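We use cookies to keep this site working and to count visits. Accept | Manage settings

Room litter bucket

A room litter bucket is a small open vessel kept in a bedroom or other living room for dry waste, chiefly sweet wrappers, paper scraps and empty packets. It differs from the kitchen bin in having no lid and usually no liner, and from the mop bucket mainly in use, as the same pail often serves for both.

Most are round and moulded in a single piece, with walls that widen towards the rim so that empties can be stacked. The Brekke pattern, sold in Teritstead from January 2014, measures 185 mm across the base and weighs 415 g.

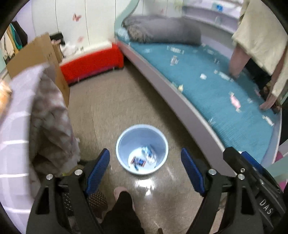
Placement affects how much litter reaches the vessel. A bucket is normally stood on hard floor within arm's length of the bed, where wrappers can be dropped in from the mattress. Light plastic film is easily missed during clearing; wrappers and scraps may remain scattered over a sheet, as on the teal-blue one here, when a few pieces are already at the bottom of the bucket. Bedding is therefore rolled or folded to one end before the sheet is picked over. Pieces are lifted by hand, working from the far side towards the bucket, and the sheet is shaken last.

Emptying follows no fixed interval. Younes Fawzy, in a household survey of Prultascombe, recorded 126 bedrooms with an open bucket, of which 37 were emptied daily. Mixed wrappers are generally treated as residual waste. The inside is wiped with a damp cloth and left to dry before reuse.

Related articles
Flandow pail
Waste paper basket
Bed making
Dustpan
Residual waste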